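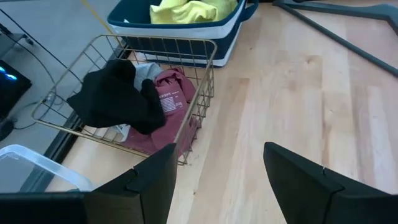 The basket on the table, from "Sorting," a short story by Stamatia Liapis

Arif Begum had the apartment until noon. The super at Daltmont had told him so on the phone, twice, and had written it on a card and taped the card to the door of 207.

He started with the wire basket because it was the easiest. His uncle had kept it by the bathroom door for as long as Arif had been coming to visit. Back then it held magazines. Now there was a black thing in it, and a maroon shirt, and something light gray pushed down behind them. He pulled at the maroon. There was white printing on it. He knew what it said without smoothing it out: the name of the Ginting ferry, and under that the list of stops, in letters too small for anyone to read from across a room. His uncle had worked the ferry for 11 years and had been given one shirt.

He put it back in the basket and went to get the others.

The bedroom closet took him an hour. He made two piles on the bed, one to keep and one to give away, and then he changed his mind about most of it and carried everything out to the table in armloads. The table was good wood. Chie Onishi had offered to buy it, and he had said he would think about it. There was a knot in one of the planks that he used to press his thumb on while the grown-ups talked.

By ten the blue terry cloth was out, and the yellow, which he thought had been a curtain once. He found one long black sock. He looked for the other one under the bed, behind the radiator and in the pockets of a winter coat, and then he stopped looking.

Chie came up at ten-thirty with coffee. She stood on the far side of the table and drank hers while he folded.

"What's the rule?" she said.

"There isn't one."

"You need a rule. When my mother moved we said anything with a hole goes."

"Everything here has a hole."

She picked up a towel and looked for the hole and found it, near the hem. She put the towel down again where it had been.

"The striped bin is nice," she said.

"You can have it."

"I don't want it. I'm only saying."

His uncle had bought the striped bin at Geva the winter he retired. He had told Arif about it over the phone as if it were a car. It had handles, he said. You could fold it flat. Arif was at work and had people waiting, and he said that sounded great and he had to go. That was in February. He could remember the desk he was sitting at, and the pen.

He asked Chie what she would do with the cloths, the ones that weren't clothes.
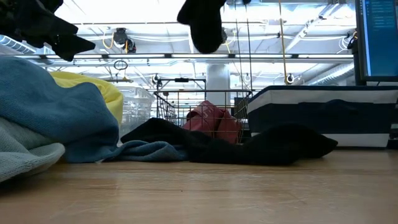
Keep the blue one, Chie told him, and let the rest go, and don't fold what you're giving away, they only shake it out again at the other end. She said the red shirt was a different matter. He could wear it or he could put it in a drawer, but he should decide before he left the building, or it would ride around in his car until summer.

"It won't fit me," he said.

"I didn't say it would fit."

She took the cups down with her. He heard her stop on the landing to talk to someone, and then her door.

He folded the yellow one anyway. He did the rest quickly and badly, and at a quarter to twelve he carried the first load down to the car. He put the wire basket on the passenger seat with the shirt still in it. The seat belt light came on when he turned the key, so he reached over and buckled it in, and went back up for the bin.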